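Camera testers wanted, Fodach spring round

Posted 14/07/2021

We need people who take a lot of pictures and don't mind filling in a form afterward. Fodach reviews compact cameras and small lenses. No studio, no lab, just people using the stuff. This round is two pocket zooms, the Useo and the Wouters, plus a Fitano clip-on flash if it gets here in time.

What you do

Keep one camera for 60 days. Shoot whatever you normally shoot. Kids, dogs, soccer, dinner. At least 126 pictures, JPEG straight out of the camera, no editing please!! Some indoors at night, some with the zoom all the way out. Note when the autofocus misses. Note battery life too, last round half of you forgot and we had to drop that section.

Who we want

Any level. You should own a camera already, phone only is ok if you're willing to read the manual. Adults only, US address for shipping. Left handed people please say so, grip comments are always thin.

What you get

$131 when the form and the files are both in. Your name on the review if you want it. Camera goes back, prepaid label in the box. Memory card is yours to keep.

Not paid: travel, props, printing. Scratches from normal use are fine, drops in the lake are not, we will ask you to split the repair.

To apply

Email Margaux Guérin with your town, what you shoot with now and 2 pictures you like. Not your best ones, just ones you like. Small files pls, the inbox fills up. Answers go out as we get to them, the May testers get first pick of camera.
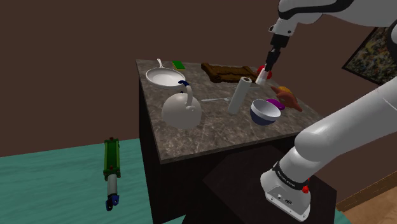
Questions we already got

Can I swap cameras halfway? No. Can my partner use it to? Yes, one form though.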